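Unit 5. Linear Perspective: Edges, Depth and the Horizon
Instructor: Su-bin Maeng

Parallel edges that run away from the viewer are drawn so that they meet at a single vanishing point. Edges parallel to the picture plane keep their direction and only become shorter with distance.

Students should be able to locate the horizon line in any interior view before beginning shading. Extend two receding edges with a ruler and mark where they cross.

Required reading: Grabner, chapter 5. The drawing exercise is to be submitted in Room 306 on A3 paper, with construction lines left visible.

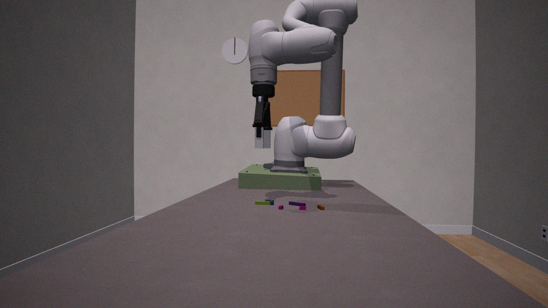 Figure 5. Table edges converging toward the back wall (computer rendering).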